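Plain blocks, plain table

Wiebke Haberkorn has been making wooden blocks at Ljungberg since April. She started with scraps from a shelf job and kept going. "I had a box of offcuts and a saw," she says. "I wanted something big enough that you need your whole hand for it."

The blocks are sold as a set called Zokano, and she leaves them bare. No paint, no oil, no letters on the sides. Paint was tried on two early sets and she didn't like how it chipped at the corners.

Bare wood picks up everything, of course. Pencil is the worst. Haberkorn sands her own blocks once a year and lets the marks build up in between – she says buyers can do as they please.
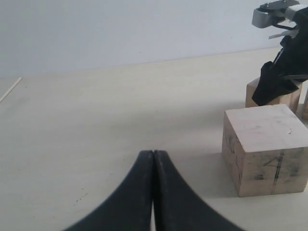
Wooden blocks on the pale tabletop, the nearest one with dark marks on its front.

"People write to ask how to get them clean," she says. "Fine sandpaper, go with the grain, wipe off the dust. Don't soak them. Water raises the grain and then you're sanding again."

She has sold 946 blocks so far, most of them to families and a few to schools. Ronja Forsberg, who runs a small shop in Vornport, took 20 sets in the first order and has asked for larger cubes. Haberkorn is still looking for wood thick enough to make them from one piece. "I could glue them up," she says, "but I'd see the line every time."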